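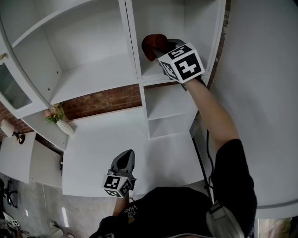 August, kurz nach vier am Nachmittag

Heute endlich wieder am Gepäckversuch gesessen, den Hiyori im Frühjahr angefangen hat und der seither bei uns im Regal auf bessere Zeiten wartet. Für alle, die später dazugekommen sind: Es geht um Faserübertragung auf Kofferfutter, also um die Frage, wie viel von einem Wollstoff am Innenfutter hängen bleibt, wenn der Koffer danach noch eine Weile bewegt wird. Anlass war die alte Sache Sekby, bei der wir im Gutachten ziemlich vorsichtig formulieren mussten, weil uns schlicht Vergleichswerte fehlten. Das hat mich damals gewurmt und wurmt mich, ehrlich gesagt, immer noch ein bisschen.

Aufbau wie gehabt: drei Koffer mit Polyesterfutter, dazu fünf Stoffproben aus der roten Wolle, die Hui-mei so liebevoll zugeschnitten und beschriftet hat (danke noch einmal, die Etiketten halten sogar!). Jede Probe liegt 20 Minuten im geschlossenen Koffer auf dem Rütteltisch, dann Klebeband nach Schema, Folie drauf, ab ins Mikroskop. Die Leerproben habe ich diesmal vorher genommen und gleich weggepackt. Beim letzten Durchgang hatten wir sie erst hinterher gezogen, und Lionel hat völlig zu Recht gemeckert.

Mit Koffer 1 und 2 bin ich durch, Koffer 3 steht noch. Mein Eindruck, ganz ohne Auswertung: Am Rand, wo das Futter in die Naht läuft, sitzt deutlich mehr als auf der Fläche. Yuto hatte das schon vermutet und wollte die Nähte von Anfang an getrennt abkleben, und ich habe ihm das damals ausgeredet, mit lauter Argumenten, an die ich mich jetzt lieber nicht mehr erinnere. Ab Koffer 3 machen wir es also so, wie er es wollte. Für die ersten beiden lässt sich die Naht auf den Folien wenigstens noch grob zuordnen, ich habe mit Bleistift markiert.

Ärgernis des Tages: Das Klebeband von Prurnar. Die neue Rolle zieht Fäden, wenn man sie schräg abreißt, und unter dem Mikroskop sieht so ein Faden im ersten Moment aus wie ein Treffer. Ich habe etwa 4 Folien aussortiert und mit Fragezeichen in die Mappe gelegt, bitte nicht wegwerfen! Precious meint, im Schrank müsste noch eine Rolle von Jasum liegen, die alte Sorte. Wer sie findet, legt sie mir bitte auf den Platz.

Noch offen:
Koffer 3, Flächen und Nähte getrennt
Leerprobe vom neuen Klebeband allein
Hiyori fragen, ob ihre Folien vom Frühjahr mit derselben Vergrößerung gezählt wurden
Rütteltisch quietscht wieder, links hinten

Die Mappe liegt bei Lionel im Fach. Koffer 3 bleibt bitte zu, bis ich wieder da bin.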